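Drava greift wieder, und diesmal mit Zahlen

Kurzes Update, muss gleich weg. Viele haben gefragt, was aus der Sache mit dem Nachlernen geworden ist. Also: läuft. Meistens.

Zur Erinnerung, die Idee kommt von Jolien Van Rooij. Policy ganz normal aus Demos lernen, dann nur die Fehlversuche anschauen und genau dort neue Demos aufnehmen. Keine 1337 Demos wie im Mai, sondern 59. Neunundfünfzig! Plus 3 Runden Korrektur. Onni hat das erst nicht geglaubt und alles nochmal von vorne trainiert. Gleiches Ergebnis, er war fast beleidigt.

Aufgabe ist stumpf: Würfel greifen, ins Tablett legen, zurück in die Ausgangslage. Startposition vom Würfel jedes Mal anders. 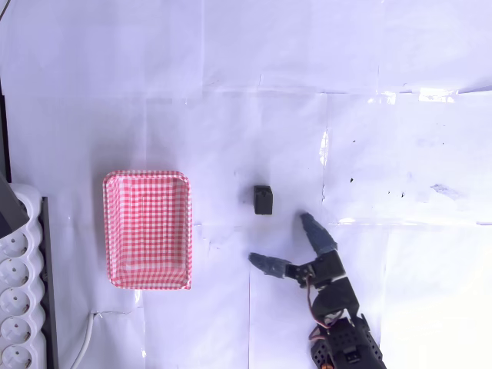 Würfel, Tablett, Greifer offen. Karomuster ist rot-weiß, Geschmackssache.

Was nicht klappt: Würfel weit außen. Da fährt der Arm zu flach an und schiebt ihn weg. Und Licht. Blendet das Papier auf einer Seite, wird die Policy nervös und zittert vor dem Zugreifen rum. Hab die Helligkeit in den Trainigsbildern jetzt zufällig verschoben, hilft etwas. Schwarzer Würfel auf weißem Papier ist natürlich dankbar, schon klar, Milan, musst du nicht wieder drunterschreiben.

Interessanter finde ich, dass die Korrekturen von Runde zwei am meisten gebracht haben. Runde drei fast nix mehr. Warum, keine Ahnung — vielleicht waren die Fehler da einfach zu verschieden. Behrouz meint, man müsste die Korrekturen stärker gewichten. Probier ich als nächtes, Training läuft heute Nacht durch.

Code kommt, wenn ich die Pfade rausgeräumt hab. Fragen in die Kommentare, antworte aber erst am Wochenende.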